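Night train snacks: what do you pack? (Brestau sleeper)

Forum index > Trip planning > Rail travel

pinheiro_b
Posts: 166

Hi all! We're finally booking the overnight from Brestau in December and I am unreasonably excited. My cousin and I used to do this route as students and half the fun was the food. You'd get the lower bunk set up, kick your shoes off, and spread everything out like a picnic before the train had even left the station.

I've started a trial pile at home – little packets of this and that, things that don't leak – and we've been taste testing, so a good part of the pile is wrappers already.
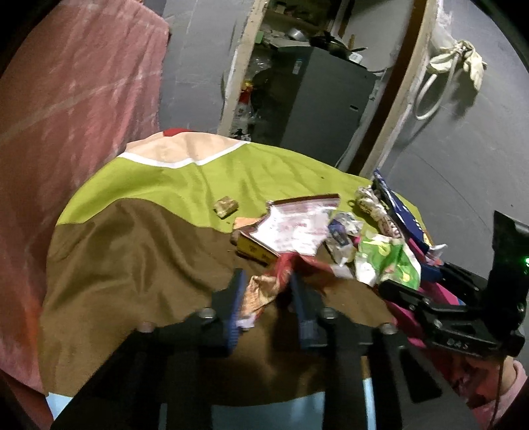 My rule is that anything needing a knife stays home. Everything else is up for discussion. What do you bring that holds up for one night and one long morning? Sweet, salty, weird, I want to hear all of it.

Benedita

gruvik_fan
Posts: 98

Oh I love this thread already. Boiled eggs, salt in a twist of paper, a heel of dark bread. My grandmother packed exactly this and I've never improved on it. Add a couple of mandarins in December and you're set.

Farhad Esfahani
Posts: 1,933

I'm going to be the bad guy here. Please, please no eggs in a four-berth compartment. The window on those older cars opens maybe the width of your hand, and in winter somebody always wants it shut. I once shared with a man who peeled his at six in the morning and I can still smell it.

My own list: roasted chickpeas, dried apricots, a soft roll with butter and hard cheese (wrap it in a cloth napkin, it keeps better than in plastic), and one bar of good dark chocolate that you do not open until the border.

gruvik_fan

Farhad, the eggs are half the tradition! I eat mine out in the corridor if that makes you feel better. Standing at the window with an egg and a cup of tea, watching the little stations go by – I wouldn't trade it for any dining car.

Farhad Esfahani

Corridor is acceptable. I withdraw about half of my complaint.

tindex_rider

Does the attendant still sell tea? Last time I took the sleeper it came in those glasses with the metal holders and you got a biscuit with it. If so I'd skip packing drinks apart from water.

pinheiro_b

I'm told yes, tea and instant coffee until 11 pm and again from 5:30 am. No word on the biscuit. I'm bringing backup biscuits!

And Farhad, the chocolate at the border idea is wonderful and I'm stealing it. The chickpeas I'm less sure of. Don't they roll everywhere? I keep picturing them under the bunk.

Farhad Esfahani

Jar with a screw lid. Pour into your palm, never into a bowl. I have lost very few this way.

sprogis_m

Coming in with a vote for Sproģis rye crisps if you can find them. There's a kiosk at the Brestau end, left of the main stairs, that usually has the caraway ones. They're thin but tough, and they survive a backpack. Get two packs, you will finish the first before bedtime. Crumbs are the downside, so lay something over the bunk sheet. I bring an old bright cotton cloth that folds down to nothing, and in the morning I shake it out on the platform and use it to cover the little table.

Also worth saying, pack the food in its own bag. People put it in the suitcase, the suitcase goes up on the rack, and then they're climbing over a sleeping stranger at midnight for a cracker.

pinheiro_b

Own bag, yes! Great tip. I do have a cloth that would work, it's lived on the table by the door for years and could use an outing.
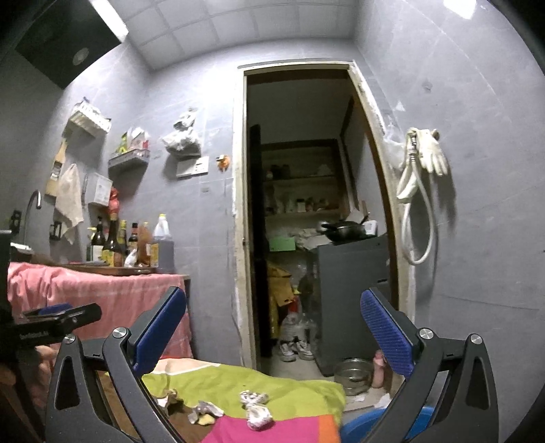 The list so far

Pulling everyone's ideas together so I can edit as we go:

Sproģis crisps, caraway, 2 packs
Hard cheese and butter rolls in a cloth napkin
Chickpeas in a screw-lid jar (on probation)
Mandarins
Dark chocolate, sealed until the border
Backup biscuits
Eggs, corridor only

tindex_rider

Add a small trash bag. The bin in those compartments holds a tissue and a half. And something salty for the morning, I always wake up wanting pretzels.

gruvik_fan

So happy the eggs made it. Report back on the tea please!

Farhad Esfahani

I'd still move them to the bottom of the list.

pinheiro_b

They are at the bottom of the list, Farhad. Pretzels and trash bag added, will post again once we've picked our bunks.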